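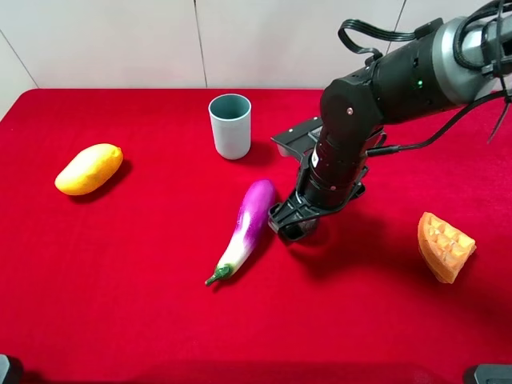
The Vollstead Enmont is a raised breather kit for live axles, gearboxes and transfer boxes on four-wheel-drive vehicles. It replaces the short factory breathers with nylon lines run to a common manifold on the bulkhead. The current version has been in stock at Katsaros since January 2019 and supersedes the earlier brass-manifold kit. Fittings from the two versions are not interchangeable.

## Why the factory breather is a weak point

An axle casing warms up on the road and the air inside it expands. When the casing is driven into a ford it cools quickly and the internal pressure drops below that of the water outside. A standard one-way cap should hold against this, but caps stick with mud and age, and water then enters past the cap or the hub seals. Oil that has taken on water turns milky and stops protecting the bearings.

Moving the open end of the breather above the waterline removes most of the pressure difference across the seals. It does not make the axle waterproof. Worn hub or pinion seals will still leak and should be replaced before the kit is fitted.

## Contents

- Four-port anodised aluminium manifold with sintered bronze filter
- Four lengths of black nylon line, each 2000 mm
- Two straight and two elbowed axle fittings, nickel-plated
- One tee piece for vehicles with a combined gearbox and transfer box breather
- One blanking plug
- Stainless manifold bracket with bolts and locking nuts
- P-clips and cable ties 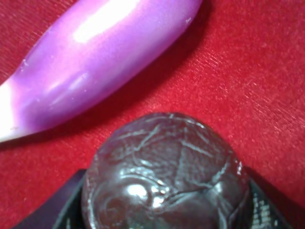
## Specification

| Item | Value |
|---|---|
| Line material | Nylon, heat stabilised |
| Length per line | 2000 mm |
| Maximum pressure for leak test | 2 bar |
| Minimum clearance from exhaust | 20 mm, with heat sleeve |
| Manifold finish | Black anodised |
| Filter | Sintered bronze, removable |

The stated clearance applies only where the line is covered by heat sleeve, sold separately. Unsleeved line must be kept well away from the exhaust and routed on the opposite chassis rail wherever the vehicle allows it.

## Fitment

The kit suits most vehicles with threaded axle breathers. Vehicles with a push-in breather need the Clallero adaptor set, which is ordered by axle type. Check both ends of the vehicle before ordering, as some models carry a threaded breather at the rear and a push-in one at the front.

On long-wheelbase pick-ups the rear line may not reach a bulkhead-mounted manifold with enough slack for full axle droop. Extension line is available by the metre with a matching joiner. Place the joiner on the chassis rail, never on the section that moves with the axle.
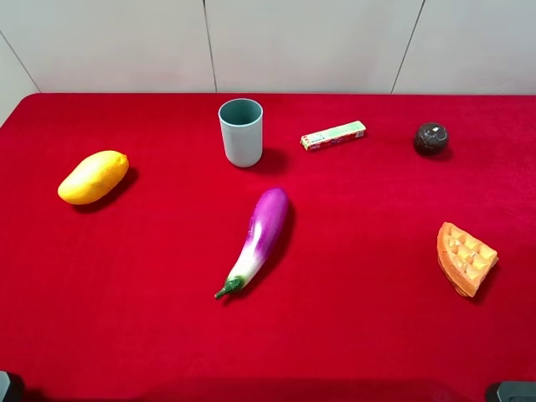 *Yellow mango-shaped toy fruit and other objects on red cloth.*

## Fitting notes

1. Clean the area round each breather before removing it. Grit that falls into the casing at this stage cannot be flushed out without draining the oil.
2. Fit the axle fittings by hand, then nip up with a spanner. Use liquid thread sealant. PTFE tape can shed strands into the casing.
3. Mount the manifold with the ports facing down, as high on the bulkhead as the bonnet line permits.
4. Run the lines with a steady upward slope. A dip will collect oil mist and condensation and will eventually block.
5. Leave a loop at each axle and check it at full droop and on full lock.
6. Cut the line square with a sharp blade. Side cutters crush the end and the fitting will not seal.
7. Close any unused port with the blanking plug.

On the workshop vehicle used for our own trial fit, the manifold sat about 760 mm above the front axle casing. Tomás Calado carried out that work and recommends loosening the brake line bracket on the rear axle first,
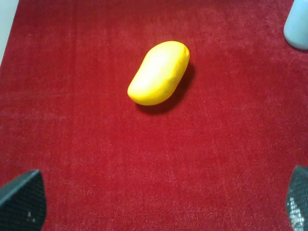

then passing the breather line behind it and retightening, so that both share the same path and the same movement. The brake line itself should not be disturbed, and nylon line should never be tied directly to it.

## Maintenance

Remove the filter at each oil change, wash it in white spirit and blow it dry from the inside outwards. Replace it if it stays discoloured. Oil in the lines normally means an overfilled axle, so check the level before looking for any other fault.

## Ordering and spares

Manifolds, filters and fittings are stocked individually. Questions about adaptor threads go to Tincuța Husar on the parts desk. Please have the axle type and chassis number to hand. Cut line is not returnable.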